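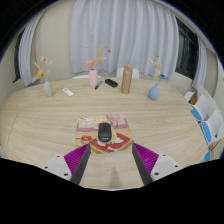

Section 4: Recording your first mouse task

Right, you've got the gripper paired and the software open, so now we can get on with the fun bit. I'm Wagner and I wrote most of the Clurow guide, which means any odd habits in here are mine. The task I always start people on is the mouse on the mat: pick it up, move it to a new spot on the mat, let go. It's a friendly shape, it doesn't roll away and you can do it over and over without getting cross (well, mostly).

Before you start

Put the mat on the near half of the table where you can reach all of it without leaning. I like a mat with a busy print, because the tracking has plenty to hold on to, and a plain one on a pale tabletop gave me nothing but trouble in August. Vases, pens and other bits can stay at the far end. Just don't shuffle them about once you've begun a session – the software uses them as landmarks too.

Steps

1. Open a new session and give it a name you'll still understand next week. Mine are things like "Oltthorpe mouse left". Welington uses just numbers and then has to ask me what they were!

2. Set the mouse down on the mat, a little off centre, with its long side pointing more or less towards you.

3. Hold the gripper over the near edge of the table with the jaws open and the mat in view ahead of them. Both jaws should show in the preview. If you can only see one, you've twisted your wrist.

4. Squeeze the trigger once, gently, and wait for the beep. Recording starts on the beep and not before, so anything you do early is lost.

5. Move in at a steady pace. Go slower than feels natural, especially over the last bit, and bring one jaw down on each side of the mouse.

6. Close the jaws until the mouse is held, then stop squeezing. It doesn't need to be crushed.

7. Lift it clear of the mat, carry it across and lower it. Open the jaws fully before you back away, or you'll drag it with you.

8. Come back to where you started and hold still until the second beep.

9. Press Keep or Bin. If you fumbled, bin it.

Caution: keep your free hand out of the way from the first beep to the second. If it wanders in to straighten the mouse, the robot has no idea how that happened and the recording is spoilt.

Caution: don't force the jaws past their stop. The grips will bend a fair way, but the plates behind them won't.

Note: move the mouse to a fresh starting place and angle every few goes. My first Lacerda set had 173 recordings with the mouse in exactly the same spot, and the arm that learned from them was hopeless anywhere else. I threw out the lot and started again – 62 varied ones did a better job.

Note: a session holds 300 recordings. You'll see a warning as you get near the limit, and after that you need to save and open a new one.

When you've got a batch you're happy with, leave the table as it is and go on to Section 5 for the playback check.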